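Visit report: Nometano two-arm bench, Tessier demonstration room, Plollbridge
Tuesday, June 25, 2024
Prepared for Zerner, Handling and Small Parts group

1. Purpose

Tessier offers the Nometano in two forms. The first is a kit: two arms, grippers, wrist cameras, one fixed camera, base rail and control software. The second is a recording service, in which the customer sends objects and a task sheet and Tessier returns the recorded runs. We had asked to see both, with small rigid items of the sort we handle. Apolline Mallet (applications) ran the bench. Gilles Hamel (service and spares) joined for the second half.

The task on the day was from Tessier's own list and involved a nail polish bottle and a hand resting on the table. We had no say in the choice. It suited us well enough, as the bottle is close in proportion to our smaller dropper vials.

2. Grip on small items

Both arms carry the same two-finger gripper. The fingers are black, tapered and faceted, and they bolt on as a pair. Tessier supplies one pattern as standard and will quote for others against a drawing.
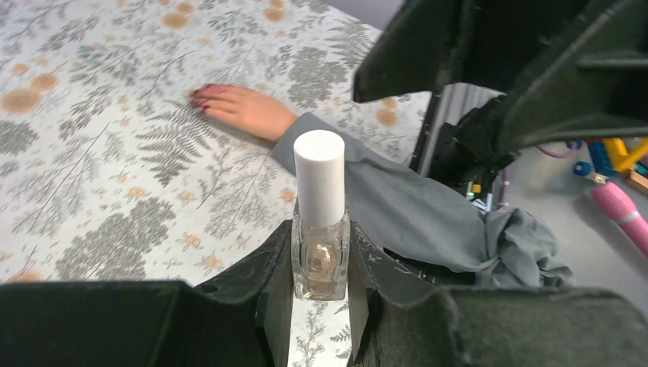
Our main question was whether the standard finger can take a small bottle without covering the part that has to be worked on. The gripper body is bulky next to an item of this size, and we had expected to need a narrower finger. In the hold we were shown, the tips bear on either side of the clear body, under the cap. The tall white cap is left completely free for the other gripper, and the base of the bottle is clear of the table. The contact faces are narrow and upright. I would still want to test on a round body, where two narrow faces give less control over tilt.

No force figure is quoted for the finger tips. Mallet said the closing effort is set as a percentage of motor current, and that customers usually calibrate it themselves. We should ask for a calibration sheet with any order.

Finger wear is worth noting. The fingers on the demonstration bench are scratched and dusty, with pale patches on the surfaces. Hamel treats them as a consumable and put the change interval at every December shutdown for a bench in daily use. He did not have wear data to support it.

3. Two-arm working

The arms can be driven together or one at a time. Each has 7 joints. The rated shared zone, in which both grippers can reach the same point with full wrist rotation, is around 500 mm wide. Outside it one arm can still work alone.

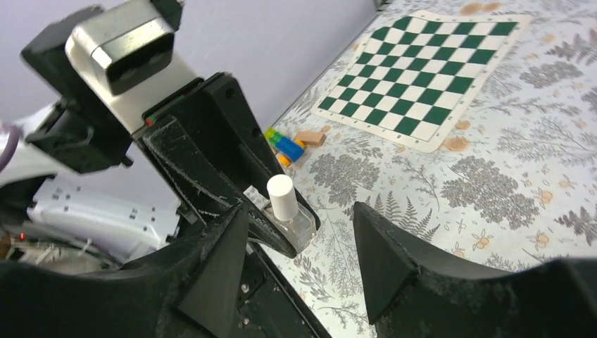 Bottle standing between the two grippers, seen from the right wrist. Bricks and chessboard further back on the cloth.

Close working of this kind is where the size of the gripper counts against it. With one arm coming down from above and the other reaching in low, there is little room left round a small item, and the view from one wrist is partly taken up by the other arm. Mallet's answer was that the fixed camera covers the gap. That is true for position on the table but I doubt it gives enough detail at the finger tips. Collision checking between the arms is done in software. It can be switched off by the operator, and the setting is not logged. We raised this and Tessier has taken it as an action.

4. Bench layout and cabling 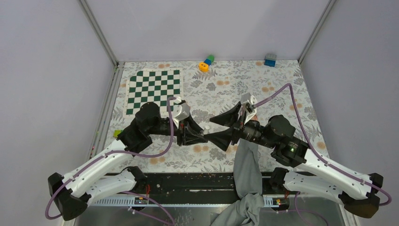

The kit is sold without a table. Customers fix the rail to their own bench, and the drawing supplied gives hole positions and a minimum top thickness. Both arms mount at the front on the one rail and reach inwards, which keeps the back of the table free for stock. Cabling is the weak point of the arrangement. A purple cable leaves the top of each gripper and loops loosely outside the links down to the base, with a fair amount of slack hanging in the arc. It would catch on any fixture taller than the forearm. Hamel confirmed that a clipped route is offered as an option and that it costs some wrist travel. We would need the figure before choosing.

The patterned cloth is a Tessier item from the recording service, where table coverings can be varied to order. For our purposes a plain surface is preferable.

5. Recording service

All cameras record at 30 frames per second, with joint positions on the same clock. The sample set we were offered contains 1,112 runs across mixed household tasks, and comes with a file index and a short note on each task. I looked through a few entries and found the index accurate. 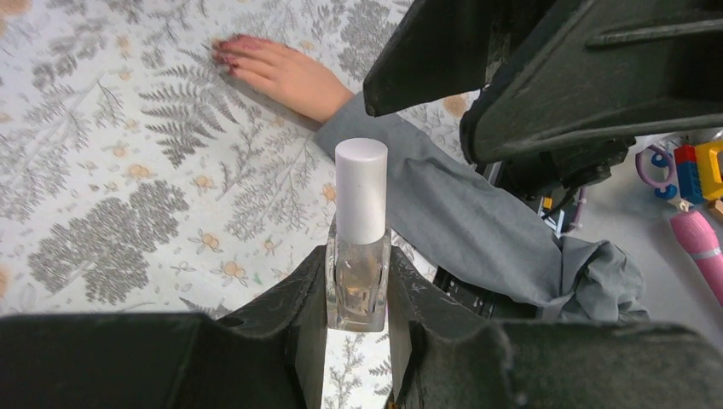

Wrist view with the bottle held in the fingers and the hand flat on the cloth beyond.

Tasks with a person's hand on the table are quoted separately. Tessier requires its own staff for these and will not release the speed settings in advance of a signed order. Our safety office will want them earlier than that.

6. Points open

Calibration sheet for closing effort (Mallet).
Logging of the collision check setting (Mallet).
Wrist travel with clipped cable route (Hamel).
Price of a narrow finger to our drawing, quantity four pairs (Hamel).
Trial on dropper vials, round body, at Plollbridge. Zerner to send samples.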